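What a Trash Bag Does
Harside Home Science Pages, sheet 8

A trash bin has two main parts. The first is the bin, a stiff container that stands on the floor and keeps its shape. The second is the bag, also called the liner. The bag is thin and soft. It has no shape of its own, so it takes the shape of the bin.

Most bags are made of a plastic called polyethylene. Polyethylene is made of very long molecules that lie across one another like cooked noodles. When something pushes on the bag, the molecules slide a little and the plastic stretches before it tears.

The top edge of the bag is folded outward over the rim of the bin. This fold is the cuff. Friction between the cuff and the rim helps hold the bag up. If the cuff is too short, the bag can slip down when something is pushed into it.

A bottle going down into a lined bin, and a glass ashtray held over one:
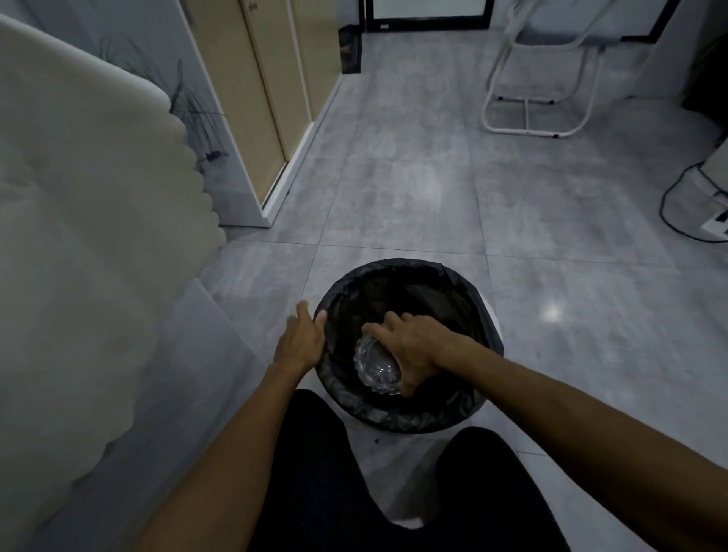
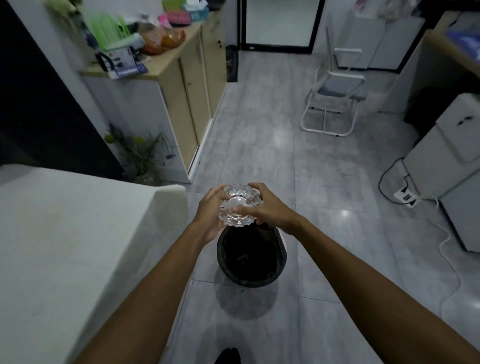

Why does an empty plastic bottle take up so much room in the trash?
An empty bottle is mostly air. The plastic wall is thin, and the space inside it is still full of air when the drink is gone. If the cap is on, the air cannot leave and the bottle is hard to squash. If the cap is off, pressing on the sides pushes the air out and the bottle gets smaller.

Volume and mass
Volume is how much space a thing fills. Mass is how much matter is in it. A bottle has a large volume and a small mass. A lump of glass can be the other way around - small, but heavy. A bin can be full by volume long before the bag is near the mass it can carry.

Try it
Take the cap off an empty plastic bottle and measure how tall it is. Squash it, then measure again. Write both numbers in a table. Use plastic only - broken glass is sharp and can cut skin or a bag.

Words to know
Liner: a bag that fits inside a container.
Cuff: the part of the bag folded over the rim.
Friction: a force that resists sliding.

Next sheet: Why Lids Fit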